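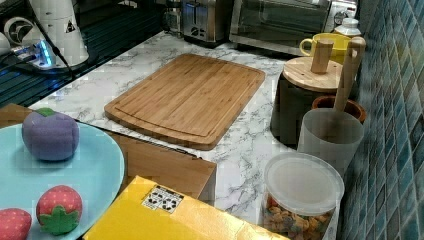

Play kitchen corner, the counter end

Quick gallery from the Karusberg flat, April 10, 2024. More in July when the shelves are done.

The counter
White marble pattern, gray veins. Wipes down fast. Shows every crumb, wich I count as a plus with cereal in the house.

Cutting board
Bamboo, rounded corners, groove all the way around for the juice. Used for real bread in the morning and pretend jam after lunch. Oil it when it looks thirsty.

The plate
Pale turquoise, round. Came with a Gamix picnic set, the cups are long gone. Good size for small hands.

Plush fruit
Purple plum with a green leaf, strawberries with the little yellow seeds. Favorites by a mile. The plum gets "peeled" along the seams, no damage so far. Hand wash, dry flat, do not put on the radiator (ask me how I know).

Cardboard
Flattened, kept. Will be a shop front or a garage. Tape is in the drawer with the string.

Cereal canister
Clear plastic, white lid, colored rings. Snack, threading beads, currency. Refill from the big bag, top shelf.

Spoons and such
Long wooden handle in the frosted cup, up against the tile. Real ones, not toy ones, they like the wieght. Terracotta-colored pot goes behind.

Tile
Small blue-green glass mosaic. Left over from the Hordiienko job, 4 boxes, one still under the bed. Grout needs redoing by the window.

Next up: the shelf unit, the dress-up hooks, and the drawer of lids. Sorting that one first.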